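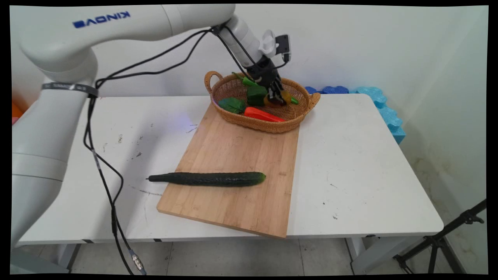
홈 | 학술지 | 최신호 | 투고 안내

3.2 진열 용기와 채소 구매량

Urkbridge 지역의 소매점 46곳을 대상으로 진열 용기의 종류와 채소 구매량의 관계를 조사하였다. 조사 기간은 3월 한 달이며, 계산대 기록 4000건 가운데 품목이 확인되는 약 2000건을 분석에 사용하였다. 용기는 엮은 바구니, 플라스틱 상자, 평판 진열대로 구분하였다. 뿌리채소는 바구니에 담았을 때 1회 구매량이 다소 많았으나, 잎채소에서는 용기에 따른 차이가 뚜렷하지 않았다.
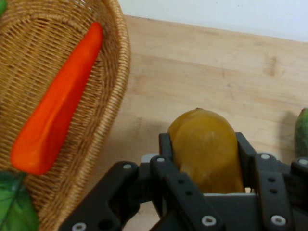

그림 2. 엮은 바구니에 담긴 당근 모형

구매자 222명에 대한 면접에서는 바구니 진열을 산지 직송과 연결 짓는 응답이 많았다. 이는 Rennie의 선행 조사와 대체로 일치한다. 다만 점포 규모가 작은 Visden 구역에서는 응답이 고르지 않았고, 가격표의 위치가 함께 작용했을 가능성이 있다. 가격 변동의 영향은 3.3절에서 따로 다룬다.

공유 4 | 댓글 0

관련 논문
소규모 점포의 가격표 배치와 구매 행동 (Greenberg)
McIver 시장의 계절 채소 유통 경로
포장 단위와 가정 내 식품 폐기량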